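**Surgical Equipment Review Group, minutes of the meeting held 05/12/2018**

Held in the upstairs seminar room, tea kindly provided by the ward.

Chair: Despina Petkov
Also attending: theatre nursing, sterile services, two of the surgical registrars, finance, and the Trullonex regional adviser (items 2 and 3 only)

**1. Welcome and last minutes**

Despina welcomed everybody and thanked them for coming in at the end of what she knew had been a long list. The previous minutes were agreed with one correction: the Pristel trolley covers are on order, and had not yet been delivered as we had written. Apologies to sterile services, who had been looking for them.

**2. Trullonex suturing package: where we have got to**

Despina reminded the group that the package on offer covers the needle-holding and grasping instruments for the robot, the practice course that goes with them, and a service plan. Our trial allowance was 68 instrument uses, of which 17 are left, and everyone agreed it would be a pity not to use them up before we have to give our answer.

The registrars spoke first, and at some length, which was very welcome. Both like the way the wrists turn in a tight space, and both said that placing a stitch at an awkward angle along an incision had become a good deal less tiring once they had got used to the foot pedals. Most of the talk was about thread. With one instrument holding a loop and the other down close to the tissue, the needle has to be kept in mind the whole time, and so does the long end of the strand. 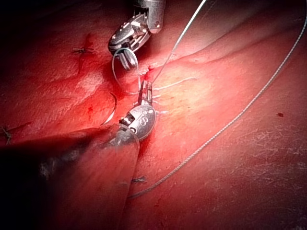

The younger of the two registrars said she had begun by leaving far too much length and had spent her first few sessions chasing it about. She now cuts shorter and would like the course booklet to say so plainly on its first page, where at present there is a rather long letter of greeting from the firm. The adviser took this in very good part and promised to pass it on.

Theatre nursing asked whether the grip could be set more lightly for fine thread. The adviser explained that there are two settings, and that our trial set had been left on the firmer one. There was some good-natured groaning at this. It will be changed before the remaining uses, and nursing will keep a note of any frayed thread so that we can compare fairly.

**3. Cleaning, service and cost**

Sterile services have been through the cleaning instructions with great patience and find them workable, though the section on flushing the wrist joints sends the reader back and forth between three different pages. A single laminated sheet by the sink would help enormously. The adviser will bring a draft.

Finance had looked at the rival offer from Tejada as well. Their price per instrument use comes out at £251 against £245 from Trullonex, so there is very little in it, and the group felt that the quality of the training ought to weigh more heavily than the six pounds. Trodutow, who look after our present service contract, have said they would be glad to cover either make, but they have not yet put a response time in writing and we should like to see one.

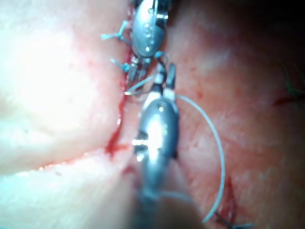
A longer conversation followed about who should be trained first. The registrars were keen that it should be people who already do plenty of stitching by hand, while nursing felt (and said so with some warmth!) that the scrub team ought to go through the course alongside them, as they are the ones passing needles in and keeping track of them coming out. Despina thought both points were very fair. She proposed mixed pairs, and this was agreed by all.

**4. Actions**

- Adviser: change the grip setting; send the draft cleaning sheet and the revised first page of the booklet.
- Theatre nursing: keep the thread notes for the remaining trial uses.
- Finance: ask Trodutow for a written response time.
- Despina: draw up a list of mixed pairs and send it round for comment.

**5. Any other business**

The seminar room radiator is still stuck on full. Despina will ring estates again.

Next meeting in February, same room, when we hope to make a recommendation on the package.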